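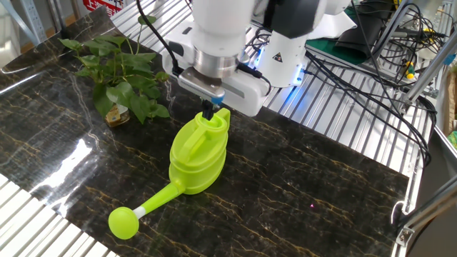

Dumcombe, 12 de marzo de 2018. Vuelve Balcones Fukero, la campaña de primavera con la que Amel reparte plantas por el barrio y, de paso, enseña a que lleguen vivas al verano. Soy Trinidad Zabala, llevo la comunicación de la casa y me toca contarlo a mí, así que perdonen el entusiasmo, ¡pero es que este año viene cargadita! Vamos a entregar 2.000 plantas en maceta, y para apuntarse basta con tener un balcón, un alféizar o un patio al que le dé algo de luz. Tampoco hace falta equipo de jardinero: una regadera de plástico verde lima como la de la foto, con su asa y su boca para llenarla en el grifo, sirve para casi todo lo que vamos a explicar en los talleres. Quien tenga en casa una jarra vieja, que traiga la jarra.

La primera edición de Balcones Fukero fue, para entendernos, una mesa plegable en la puerta del vivero y un cartel escrito a rotulador. El año pasado se inscribieron 1.786 personas y la cola de recogida daba la vuelta a la calle (con lluvia, que todavía me acuerdo de mis zapatos). De aquello aprendimos bastante. La recogida se hará esta vez por portales, con hora asignada, y participan 41 comunidades de vecinos que han cedido el rellano o el patio para que las plantas esperen allí a sus dueños.

Qué plantas damos

En enero mandamos una encuesta a los inscritos del año pasado y la respuesta más repetida fue "algo que no se me muera". Tomamos nota. Oluwatosin Bashir, nuestro jefe de vivero, ha montado la selección con esa frase pegada en la pared, y ha quedado así:

Geranio zonal, para balcones con sol de mañana o de tarde.
Romero rastrero, para quien se olvida de regar (los conozco, yo soy de ese grupo).
Hierbabuena, siempre en maceta propia, que si la dejan con otras se las come.
Cinta, para interiores y patios con poca luz.
Caléndula, que además alegra muchísimo una ventana pequeña.

Cada persona se lleva una maceta a elegir en el formulario. Si la suya se agota, le ofreceremos otra de la lista. No se pueden reservar ejemplares concretos, y lo digo con cariño a los que ya me han escrito pidiendo "el geranio más gordo".

Las plantas salen del vivero de Amel en Dumcombe, donde se han criado sin calefacción desde el otoño. Oluwatosin insiste en esto y tiene razón: una planta acostumbrada al fresco aguanta mejor el cambio al balcón que una recién salida de un invernadero caliente. Aun así, recomienda dejarla los primeros días en un sitio resguardado del viento.
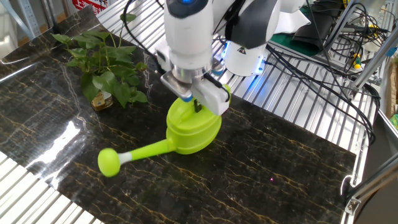 Los talleres de riego

Aquí viene mi parte favorita. Durante cuatro sábados por la mañana, Asabe Edet dará un taller gratuito en el patio de Yusuf, el café de la plaza, que nos deja las mesas y nos hace descuento en el desayuno (las tostadas con tomate son una cosa seria, vayan con hambre). Cada sesión dura una hora y va de una sola cosa: regar. Parece poca materia para cuatro mañanas, pero cuando Asabe se pone a hablar de raíces se pasa la hora volando y todavía queda gente con la mano levantada.

"La mayoría de las plantas que me traen enfermas tienen los pies encharcados. La gente riega por calendario, los lunes y los jueves, haga sol o granice. Yo pido que metan el dedo en la tierra hasta el segundo nudillo. Si sale con tierra húmeda pegada, se guarda la regadera y se vuelve a mirar mañana", explica.

El primer taller se dedica a eso, al dedo y al peso de la maceta. El segundo trata del agua: cuánta, a qué hora y qué hacer con la del grifo si en casa sale muy dura. En el tercero se habla de platos, drenajes y agujeros, con trasplante incluido, de modo que conviene ir con ropa que se pueda manchar. El último es el de las vacaciones, el más solicitado con diferencia, y en él se montan riegos con mecha de algodón, botellas boca abajo y macetas de barro enterradas.

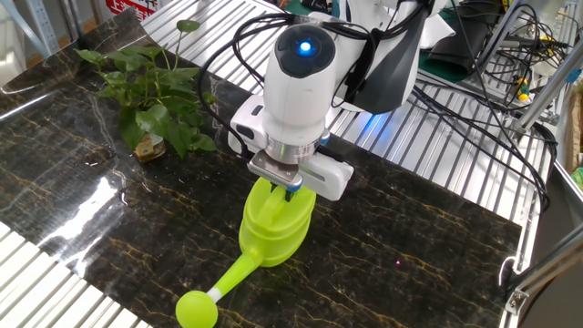

Regadera verde lima sobre una superficie oscura de aspecto marmoleado.

Los talleres son independientes, se puede venir a uno suelto. Niños, bienvenidos siempre con un adulto. Y el patio de Yusuf tiene acceso a pie llano desde la calle lateral, que varias familias me lo han preguntado por teléfono.

Un consultorio que ya no cierra en verano

Otra novedad que me hace ilusión. Chaminda Wickramasinghe, que atendía el consultorio de plantas solo durante la campaña, lo mantendrá abierto todo el año en el mostrador del vivero. Se puede llevar la planta entera, una hoja en una bolsita o una foto en el teléfono. Chaminda pide, eso sí, que la bolsita vaya cerrada: el año pasado entraron pulgones por esa vía y pasaron una temporada estupenda en nuestras petunias.

La consulta es gratuita también para quien no se haya inscrito en Balcones Fukero. Nos interesa mucho que venga gente con dudas de las de andar por casa, por ejemplo qué hacer con un poto que se ha quedado larguísimo y calvo, si se puede poner café en la tierra (con mucha moderación, y mejor compostado) o por qué las hojas de la cinta se ponen marrones por la punta.

De todas esas preguntas va a salir una hoja de consejos que dejaremos en los portales participantes, escrita en letra grande y pensada para

colgarla en la nevera.

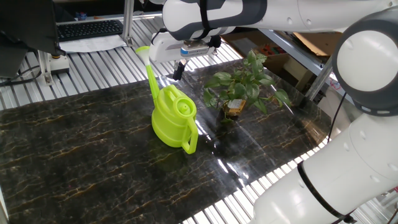 La hoja la está redactando Yetunde Wike, responsable de formación de Amel, y ya he leído el borrador. Me gusta porque va al grano. Dice que se riegue despacio y a ras de tierra, que las hojas de la caléndula agradecen quedarse secas, que el plato se vacía al cabo de un rato y que el abono se deja para cuando la planta esté creciendo. También trae un hueco para apuntar el nombre de la planta, que luego llegan al mostrador diciendo "la verde" y Chaminda hace lo que puede.

"He quitado todas las palabras que tuve que buscar yo cuando empecé. Si alguien quiere saber qué es la clorosis, que venga y se lo cuento con un té", comenta Yetunde.

Cómo apuntarse

El formulario está en la web de Amel y también en papel, en el mostrador del vivero y en la barra de Yusuf. Hay que indicar el portal, la orientación del balcón si se conoce (si no, vale con "le da el sol por la tarde") y la planta elegida. La hora de recogida llega por mensaje o se anuncia en el tablón del portal. Una inscripción por vivienda, por favor.

Si su comunidad no está entre las participantes, puede recoger la maceta directamente en el vivero. Agradecemos que traigan bolsa o caja de casa.

Contacto para medios

Trinidad Zabala, comunicación de Amel, vivero de Dumcombe. Oluwatosin y Asabe están disponibles para entrevistas por la mañana, y quien quiera grabar en el vivero o durante un taller solo tiene que avisarme la víspera. Traigan calzado cerrado, que regamos los pasillos a primera hora.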